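Getting candle wax out of things

We had a power cut in August and I got out every candle in the house, so I've had plenty of practice at this! The tablecloth got the worst of it, then the hall rug, then (don't ask) my good cardigan.

Leave the wax alone until it's hard. I know it's tempting to dab at it with kitchen roll but you'll only push it further in. For small things, pop them in a freezer bag and give them an hour next to the peas. Then bend the cloth and the wax cracks, and you can lift most of it off with the back of a butter knife.

What's left comes out with brown paper and a warm iron. Paper underneath, paper on top, no steam, and keep shifting to a clean bit as the grease comes through. Old envelopes do fine if you cut the windows out first. I go over it for a few seconds at a time and test a hem if it's anything synthetic.

Coloured candles leave a stain behind even when the wax has gone. Nilmini Uddin swears by surgical spirit on a cotton bud, worked from the outside in, and it did shift the red on my tablecloth after 4 goes. Wash as normal afterwards, at 40 if the label allows.
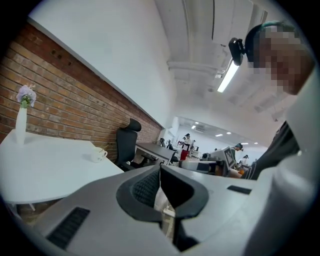 Hair is a different matter, and please don't go near it with an iron or scissors. Rub in a little olive oil, wait ten minutes and comb the wax down to the ends, then shampoo twice. If you've got a coloured streak in, like the teal-green one in the photo, try the oil on a few strands first, as I can't promise it won't take some of the dye with it.

For glass holders I just use hot water and washing-up liquid, once the lump has been prised out and binned. Never pour melted wax down the sink.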